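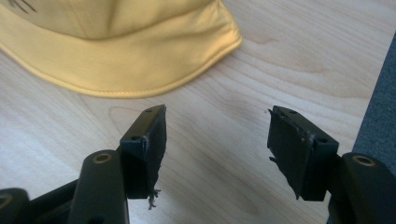 The hat job: yellow brim on the table, two pads with their faces well worn.

Ivari two-finger gripper, reviewed from the budget side
By Arsen Hutsuliak

I look after the equipment spend for a small workshop in Vestville that sorts, folds and bags soft goods for other people: hats, scarves, the odd run of tote bags. In the spring I was asked to say yes or no to more Ivari grippers. We had one already. The seller's sheet calls it "low upkeep", and I have been buying machinery long enough to read that as "upkeep not included".

The price first, as it's what most people will scroll for. We paid 589 for the gripper with one set of pads fitted. The mounting plate, the cable and a spare pair of pads were all extra, and by the time it was bolted on and picking things up the invoices came to 1,362. None of those extras is optional in any sense I would recognise. If you are filling in a request form, put the second number on it and save yourself the meeting I had.

What you get is a decent lump of mechanism. Black fingers, thick round pivots with brass-coloured rings in the ends, square pad blocks held on by small screws. I have no complaint about the main body. The play in the joints is no worse than when it came out of the box, and it has been knocked against table edges more times than I'd like to put in writing.

The pads are another matter. Look at the inner faces in the photo. The right one has a flap of the black rubbery stuff peeling away, the left has a tuft of grey fibres hanging off the bottom. Ivari's sheet gives no figure for pad life. I asked the sales desk at Symonenko, who supplied ours, and was told it "depends on the application". Our application is hats. I can't think of a much kinder one.

So I kept a log. It covers four pairs of pads, and the shortest-lived pair went 23 working days before the operator asked for it to be changed. The longest did rather better, but it spent a good part of that time on a quiet order, so I don't trust it as a planning number. I budget on the short one. If you budget on the average you will be out of pads in August with the supplier's warehouse shut, and I say that with some feeling.

Does a ragged pad matter? Less than I expected on grip. Our operators say a worn pair still picks up a brim well enough most of the time. My worry is the goods. A satiny hat in a pale colour shows everything, and bits of black rubber are the last thing you want near it. We wipe the pads at each break now and look over the brim stitching before bagging. That is labour, and it belongs in the sum. It wasn't in the sum I was first shown, which had the gripper paying for itself in a time I won't repeat here because it was silly.

Changing pads is easy, I'll give them that. Undo the screws, swap the block, do them up again. The screws are small and will roll off a table given half a chance, so order a bag of spares with the first delivery. They are cheap. The postage on them is not.

I also tried a pair of third-party pads from Nistov. They cost less and the facing is thicker, but one block sat very slightly proud of the other and the fingers closed unevenly. A bit of filing sorted it. I'm not prepared to put "a bit of filing" in a maintenance plan, so we went back to the originals — grudgingly.

Some notes for anyone drawing up a plan of their own:

Put pads in the running costs, under consumables. If they go in with the purchase they'll be forgotten by year two.

Ask for a loan unit and run it on your worst item. The sales demo used a stiff cardboard box. Any gripper can pick up a stiff cardboard box.

Check the table as well. Ours has a smooth, pale wooden top and thin fabric lies very flat on it, so the fingers have to come in low to catch an edge. I suspect some of our wear comes from there, though I can't prove it and Symonenko weren't interested in discussing it.

Get the pad price fixed in writing for the life of the order. Ours went up between the first box and the second, with no letter.

Would I buy it again? I signed for one more, and the request was for several. The body is sound and the basic price is fair for what it is. The pads are the weak point, and as far as I can see they're also where the money is made, so I don't expect a tougher version any time soon. If one does appear I'll fit it to the old gripper, start a fresh page in the log and see whether it gets past the 23 days.

Three stars out of five. It would have been four with a spare pair in the box.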